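Basero Grout Pen and Reviver Kit
Sold by Skirken - Tile Care

In stock. Usually leaves us the next working day.

Grout is the part of a tiled kitchen that you never chose and now have to look at every morning. You picked the tiles. You may even have argued over the tiles. The stuff in between came in a bag, and its colour was settled in a hurry by a man with a bucket. The Basero kit is for putting that right without ripping anything up.

In the box you get the pen, a spare nib, a stiff brush with a handle long enough to save your knuckles, a bottle of Basero cleaner and a cloth. There is also a leaflet, which has been translated by someone with strong feelings about rinsing. We suggest you follow it anyway.

What it does

The cleaner lifts grease, tea and whatever it was that happened at Christmas. The pen then lays down a thin coat of water-based colour over the old grout. It comes in white, ivory, mid grey, dark grey and a brown called Javier, and our letters to the maker asking who Javier is have gone unanswered.

It will not fill holes. If your grout has gone missing altogether, or comes out when you run a fingernail along it, you need new grout and possibly a quiet sit down. Have a look at our Prodov repair tubs, which are cheap, dull and very good.

Choosing a colour

Most people order white, because they remember it being white. Before you do, think about what you cook. White joints on a worktop will show turmeric from across the street. Dark grey hides nearly everything and makes plain white tiles look as if somebody meant it.

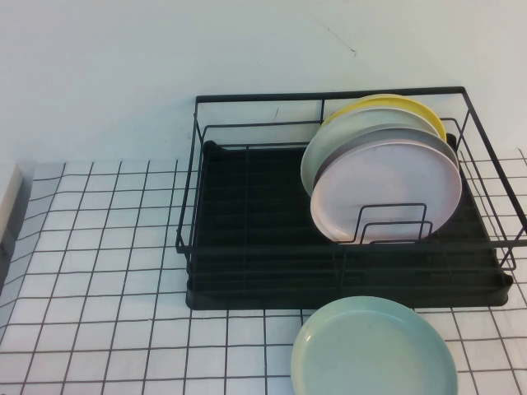

Jonalyn Ocampo wrote in to say that she went from ivory to dark grey in July and wishes she had done it when she moved in. Her one complaint was that the sharp lines made her notice a crooked row by the cooker that she had lived with quite happily for years. We have passed this on to Basero, although we are not sure what they can do for her.

If you are going from dark to light, be ready to do two coats, and three if the old colour is close to black. Light to dark normally needs one. Mid grey over anything is the coward's choice and our best seller.

How to use it

Clear the worktop. All of it, including the toaster, and including what is under the toaster. Scrub the joints with the cleaner, rinse, then rinse again. Leave everything to dry overnight. Grout that feels dry at teatime is often still damp further down, and colour put over damp grout peels off in long strips (satisfying, but not what you paid for).

Shake the pen with the cap on. Press the nib on a bit of card until the colour comes through, then draw along the joint slowly. Don't fuss about going over on to glazed tile - wipe it off with a damp cloth within a few minutes and it will come away. On unglazed or natural stone it won't, ever, so please don't.

Keep water off it for 3 hours and don't scrub it until the next day. After that you can clean it as usual. Avoid neat bleach and anything with limescale remover in it, both of which will take the colour off and leave you back where you started, smelling of swimming pool.

How far it goes

One pen covers 25 metres of narrow joint in a single coat. That sounds like a lot until you measure. Small tiles have far more joint to the square metre than large ones, and a modest worktop in little squares can eat a whole pen before you reach the sink. Measure first, order second. Unopened pens can come back to us; half-used ones are yours for life.

The details

Length of pen: 155 mm
Nib: 3 mm, chisel, replaceable
Base: water
Finish: matt
For use on: cement grout, walls and worktops, indoors
Not for use on: epoxy grout, silicone, swimming pools, shower floors
Keeps for: two years unopened, stored somewhere that doesn't freeze

A word about silicone. The bendy strip where the worktop meets the wall is probably silicone, and the pen will not stick to it. It will look as though it has stuck, and you will be pleased with yourself until the first wipe. If that strip has turned grey or spotty, cut it out and run a new one.

Does it last?

Skirken has sold more than 3000 of these kits, and the most common thing we hear is that the wall joints still look fine long after the patch by the kettle has started to wear. Worktops get wiped, leaned on and have pans dragged over them. Keep the pen after you have finished, cap on, stored flat, and touch up that patch when it starts to annoy you.

Spare nibs, refills and the cleaner on its own are listed under Tile Care. The brush is not sold separately, despite several requests.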